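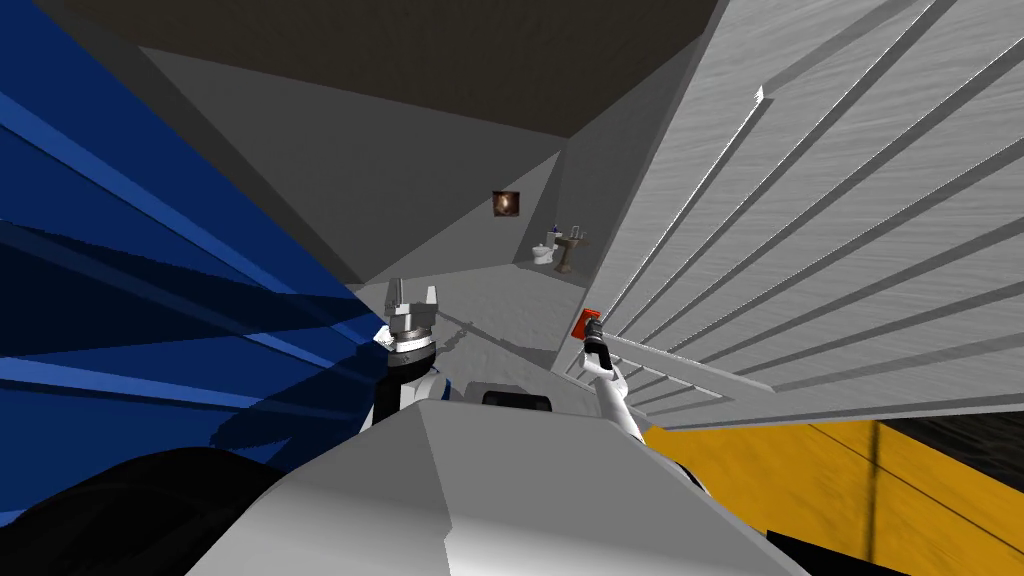 Setting up a two-armed robot in Listier: my verdict

I've had Listier on the workshop PC since April, mostly for setting up our two-armed machine before I let the real one near anything. Love it, with grumbles!

The arms were easy. I had the left gripper open and the right one holding a little red block-topped thing by teatime, and the simulated room even has a toilet and a candle picture on the far wall (Krystyna wants the same print for her hall).

The head camera took me 51 goes. Mine still sits at a mad tilt, and the angle box only moves in steps of 8 degrees unless you hold shift – page 223 of the manual, thanks for that. Save before you touch the wrist settings too, as they reset the finger width.

Is it worth 4000? For a shop our size, yes, just. Dorota still prefers Farkau and says its menus are kinder. Four stars from me.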